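December 30, 2023
Notebook, cloth handling, Flores task set. Anselmo Arango writing.

Jacket folding again, at the Kernville flat. Same layout as the last visit: sofa, penguin sheet over the seat, one garment at a time. Two handheld grippers, left and right, both with the blue pads on. Nothing changed in the mounts.

Setup notes first so I don't lose them.

Pads were wiped with a damp rag before the first episode and once more after lunch. They pick up lint off the sheet and then the nylon slides. If anyone is running the fleece set next, wipe them more often than that.

Both units were calibrated against the board on the kitchen bench. The left one wanted a second go. First pass gave me an opening width that didn't go to zero with the fingers shut, so I redid it and it came good. Offset is written on the tape on the handle. Please don't peel the tape off, the last bloke did and we had to throw out a morning.

Clocks: synced at the start, checked at the end. Drift was small enough to leave alone. I still think we should be checking in the middle, particularly when the batteries get swapped.

Task definition, as agreed with Hurkbridge in June and not changed since:

Start state is the jacket open or dropped any old way on the sheet. Sleeves anywhere. Zip may be up or down, front or back showing.
End state is the jacket folded to a bundle with both sleeves tucked in and nothing trailing over the edge of the sofa.
Hands stay off the cloth. If you touch the garment with a finger, mark the episode and start again.
Regrasping is fine and we want it kept. Pauses longer than a breath or two should be cut.

The teal puffer is the hard one of the set. It's slippery and it springs back. You fold a sleeve across and the padding lifts it straight off again unless the other gripper is holding it down. With the cotton shirts you can be lazy and do one side at a time. The puffer needs both hands most of the way through, and that's the main reason Stelimness asked for more of it. Their policy does the shirts well enough and then lets go too early on anything padded.

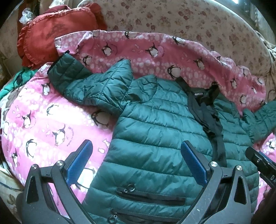
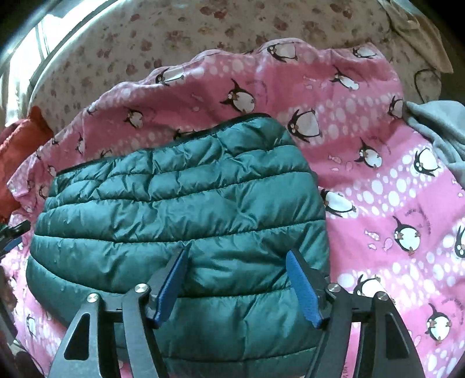

Teal puffer on the penguin sheet: spread out in the first, folded in the second.

What I tried:

Sleeves first. Pinch near the cuff, lift, carry across, put down, hold with the other gripper, then go back for the second sleeve. Works, but slow, and the second sleeve tends to drag the first one out with it. I kept these episodes. They look messy on playback but every one I kept ends in the right state.

Hem first. Both grippers on the bottom hem, fold up to the collar, then deal with the sleeves. Quicker. The trouble is the pinch at the hem. If the pads come in flat they skate over the stitching and come up with nothing. Coming in steep and catching a seam is much more reliable. I'd like the next person to stick with the steep approach so the set has one clear habit in it and not two fighting each other.

Sides in, then up. Gave the tidiest bundle and the most regrasps. I stopped doing it partway through the afternoon because my wrists were sore and I was getting sloppy with the let-go.

On the let-go: open slowly and back out along the line you came in. If you snap the fingers open, the padding pushes up between the pads and the fold comes undone. I was guilty of this in a lot of the early ones. I've marked the worst of them as rejects instead of trying to trim them.

Zip pulls. The ring pulls on the pockets can catch on the edge of a pad. It happened 2 times. Both episodes are marked. I don't want to tape the rings down because then the jacket in the data won't match a jacket anybody owns, so just watch where you pinch.

Light. Strong daylight on the window side and it bleaches part of the sheet. I half drew the blind for a while and then opened it again. Stelimness want variety and we've got plenty of dull indoor footage from Hurkbridge already. The tracking didn't seem bothered. The penguin print probably helps there, plenty of corners for it to hang on to. Plain sheets were much worse in June, when we lost the pose on a whole run over white cotton. If you're packing a kit for a home visit, take a busy sheet.

Counts for the log:

Planned for the puffer: 60
Rejected at playback: 21
Running total for Flores, all garments, before today's upload: 1334

The rejects are higher than I'd like. Most are the early let-go, a few are me brushing the jacket with a knuckle, a couple are lost tracking when I brought one gripper in across the front of the other. That last one is worth remembering. When both hands work close together each camera ends up looking mostly at the other gripper, and the pose gets jumpy. Keep the idle hand back and low if it isn't holding anything down.

Labels. I've been using "spread", "crumpled" and "half folded" for the start states. Hurkbridge have only the first two in their sheet. Either they add the third or I fold mine into "crumpled", but someone needs to decide before the upload is merged. I've left mine as they are for now.

Upload: started from the flat and gave up, the connection there is hopeless. Brought both cards back to the lab and copied them to the shared drive, then checked the file sizes against the cards. Cards are not wiped yet. They're in the grey tin with a rubber band round them. Leave them until the merge has gone through.

Gear to fix:
Left gripper trigger is getting stiff at the closed end. Needs a clean and a bit of dry lube.
One spare battery doesn't hold charge. Marked with a cross.
Need a second packet of pads. The spares bag has one left hand pad and nothing else.

Next visit: same jacket, hem first, steep pinch, slow let-go. After that a few with the zip done up, as nearly all of today's were open and I'd rather not have the model learn that padded jackets are always open. If there's time, try it on the floor as well as the sofa. The seat has some give in it and I suspect we've been leaning on that without noticing. When you press down on the padding, the seat goes with you. A hard surface won't, and the robot bench at Stelimness is a hard surface.

Ask them what height their bench is.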